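Falleo Hand Gripper: The Laundry Can Wait

Reviewed by Giorgia Santoro

Every spring somebody promises me a machine that will put away my socks. I have been reviewing household gadgets long enough to own 2 robot vacuums that are afraid of the same rug, so I went into this one with my expectations folded neatly in a drawer.

The Falleo isn't a robot, to be fair to it. It's the hand end of one, with a person where the rest of the robot will eventually go. You hold it, you squeeze, two fingers close, and a file of you doing chores goes off to teach a machine how chores are done. Falleo lists it at $1,000 and says a robot trained this way should be tidying bedrooms before long. I have heard "before long" from Nepia and Trarkard too, and I still do my own bedroom.

I had it for 6 weeks, starting in March. Assembly was easy. The manual was written by someone who dislikes verbs.

Hard things went well. Spoons, a shampoo bottle, the TV remote, blocks by the bucket. By the end of the first evening I could move a mug from counter to shelf with only a little swearing. If your household chores consist of relocating mugs, you may stop reading and get out your wallet.

Soft things are another matter, and a home is mostly soft things. A sock has no handle and changes shape the moment you pinch it. My fingers sort this out without asking me. Using the gripper, I had to think about every fold, and I'm supposed to be the clever half of the arrangement.
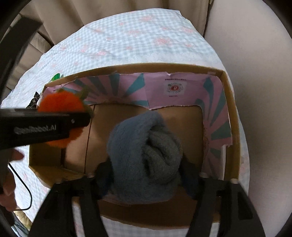

Vol. 3, No. 2, page 6

Rolled-up fleece in a cardboard box is a fair test, I think. You have to come in past the walls, get a fingertip on each side of the bundle, and leave the orange plush fruit in the corner alone. Pinch too lightly and the roll slides out. Pinch hard and you can carry it, though it tends to arrive less rolled than it left. My colleague Tahira Bangash tried the same job with her bare hand while talking on the phone, and was done before I had lined up.

The shop floor is further along, mostly by cheating. Tahira covers that beat, and at the Pradholm packing plant she watched an arm load 3,000 identical cartons in a shift. Identical is the word to underline. Then a carton came down the line with a loose flap and the arm stopped and waited for a man named on no brochure to come and press it down.

As a tool, the Falleo is decently made. It's tiring on the wrist after half an hour, the trigger squeaks, and the carry case doesn't fit the charger. As a sign of how close we are to the robot maid, I'd call it encouraging in the way a toddler with a broom is encouraging.

Buy it if you train robots for a living. Everyone else should spend the money on more socks and wash them less often.

Rating: 2 stars for the home, one more if you work in a lab.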